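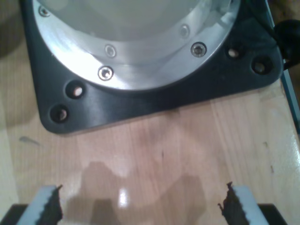 Bench top, August.

Started 8:40, still cool enough in the shop to have the doors shut. Today was supposed to be all about the finish on the Herora tables and it mostly was, once I quit fussing with the sander.

Recap for Munther because he was out: we have 4 sample boards cut from the same plank. One got the Lacerda oil straight from the can, one got it thinned with a splash of spirits, one got the wax Arsalan likes, and the last stays bare so we have something to compare against. All sanded to 200 this time. Last round we went a lot finer and the oil just sat on top looking greasy (my idea, sorry!).

Thinned board is way ahead so far. It went on easy, I wiped it back after fifteen minutes and there was hardly anything on the rag. The straight one is darker than I'd like and has a sticky patch near the end grain where I got generous. Left it alone, want to see if it cures out or stays tacky forever like the Trita shelves did. Those shelves still grab a sheet of paper if you leave one on them overnight.

The wax smells great and feels great and I don't trust it one bit. Set a wet mug on it at lunch, came back to a ring. Arsalan Memon says it needs a second coat and a week before I get to be mean to it. Fine, second coat goes on tomorrow and the mug can wait.

Humidity in here was 91 percent when I checked after the rain, which is crazy, so don't take any of my drying times seriously. I'd double everything. Also moved the boards off the shelf by the big door, there's a draft there and sawdust was landing on the wet ones. Picked out what I could with tweezers and gave up on the rest.

Money: Ivon quoted around 2,000 for enough oil to do the whole order, delivered. Seems steep but it includes the rags and the applicator pads, and I'd rather not mix brands halfway through again. Munther, can you call them back? Ask if the cans are all from one batch.

Other stuff. Oily rags are hanging flat on the line out back, DON'T ball them up and toss them in the bin. The orbital is eating pads again, I think the backing is shot. Low on spirits, and out of blue tape completely.

Tomorrow: wax coat two, light scuff on the thinned board and then another thin coat, fingernail test on the sticky one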